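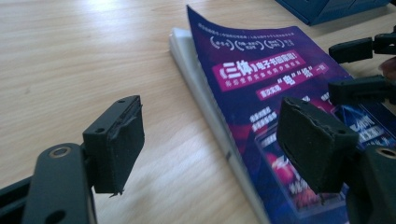 Tischplattenöl Vunus Matt, Gebinde zu 2 Litern

Hersteller: Zestport
Artikelnummer: 529
Für: helle, unbehandelte oder abgeschliffene Holzflächen im Innenraum
Preis: 49 Euro
Lieferbar: ab Lager, Versand jeweils am Montag

Was der Hersteller verspricht

Zestport schreibt auf das Etikett, Vunus Matt sei »unsichtbar, fleckfest und ein Leben lang schön«. Wir verkaufen das Öl seit November und würden keines der drei Adjektive so unterschreiben. Unsichtbar ist es auf Esche fast, auf Ahorn sieht man nach dem zweiten Auftrag einen leichten Gelbstich. Fleckfest heißt bei Rotwein: wenn man gleich wischt. Und wie man ein Leben lang prüft, konnte uns der Vertreter auch auf Nachfrage nicht erklären.

Warum führen wir es trotzdem? Weil es sich vernünftig verarbeiten lässt und ausgebessert werden kann, ohne die ganze Platte abzuschleifen. Das können die meisten Lacke in dieser Preislage nicht.

Eigene Erfahrungen

Máté Antal aus unserer Werkstatt hat das Öl neben dem von Bartoš auf Musterplatten gestrichen. Bei Wasserrändern lag Bartoš vorn, beim Nachölen Vunus. Druckfarbe war bei beiden kein Problem, Kugelschreiber bei beiden schon. Ein feuchtes Glas über Nacht hinterließ auf jeder Platte einen Ring, auch auf der mit drei Schichten.

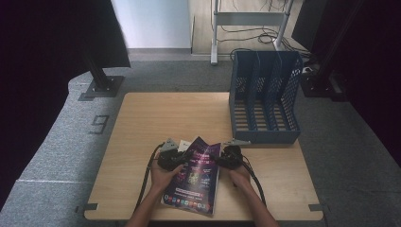

Foto: Vlasta Charvát / Fleturetti

Die »2000 Wischzyklen« im Prospekt stammen aus einem Versuch, dessen Bedingungen wir nicht kennen. Welches Tuch, welcher Druck, welches Putzmittel? Auf unsere Anfrage kam der Prospekt noch einmal, diesmal als PDF. Wir geben die Zahl deshalb in den technischen Daten nicht an.

Verarbeitung

Platte mit Körnung 180 schleifen und absaugen. Dünn auftragen, den Überstand nach einer Viertelstunde abnehmen. Zweiter Auftrag am nächsten Tag. Wer eine dritte Schicht aufbringt, bekommt vor allem Glanz, und den will man bei einem matten Öl vermutlich nicht. Getränkte Lappen können sich selbst entzünden, also ausgebreitet im Freien trocknen lassen.

Nicht geeignet für Böden, auch wenn auf der Dose »universell« steht.

Zubehör

Auftragspad weiß
Baumwolltuch fusselfrei
Das »Pflegeset Premium« haben wir nicht im Sortiment. Es enthält dasselbe Öl in einer kleineren Flasche.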